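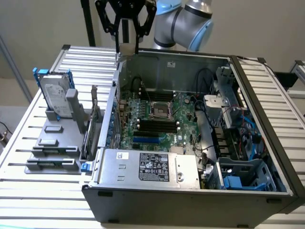
3.2 Collecting demonstrations

Figure 2. The desktop teardown cell during collection. Parts wait upright in the gray fixture tray to the left of the case.

We recorded 581 demonstrations over July, all by two operators who had been promised a shorter month. An episode starts with the gripper above the case and ends when the operator says so — a criterion we failed to improve on. Small metal parts were the worst of it. The policy of Begović and Nander assumes a grasp wider than ours ever was, so we retrained from scratch on the Josstead split. Episodes longer than 2000 steps were dropped, along with some of our optimism.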